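Holiday let on Drorska Lane - management fee worth it?

mossybank
Kukex have offered to take on our two-bed for 34 per cent of bookings, linen included. They reckon we'd pull in 200 more a week than we do listing it ourselves. Anyone used them?

S_Bachmann
34 per cent of what, though? Before or after cleaning? Ask for it in writing. My sister went with them in April and the "extra" income was all peak season, when she'd have been full anyway.

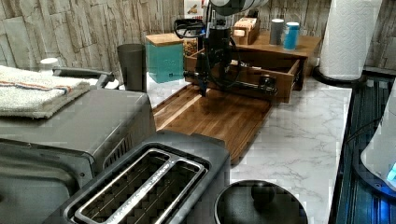

tidewrack
Agree with Selina about the fee, less so about the rest. Agents love telling you the kitchen needs ripping out before they'll list. Mine wanted a full refit at Wilau and I refused. A marble-patterned worktop, a decent wooden chopping board and a couple of canisters on a little cabinet will do for most guests, and you can keep your old units. Bookings haven't suffered.

V Bangera
Haven't suffered compared with what? You've only had the place one summer. I let through D'Souza for five years and the smarter flats in the block always went first. Fee was lower too, but they were hopeless on the phone after 7.

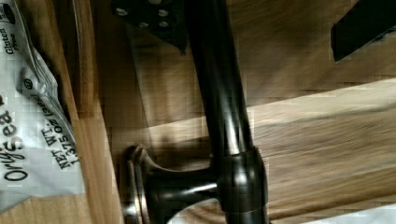 And check the notice period while you're at it. Mine was buried near the back of the contract and I paid for a whole winter I didn't want.

tidewrack
Fair enough on the one summer. I'd still want to see Kukex's figures for a similar flat, not a guess.

mossybank
Asked them for that. Got a brochure.

S_Bachmann
There's your answer then - I'd stay as you are until they send numbers.

V Bangera
Or ring D'Souza. Before 7.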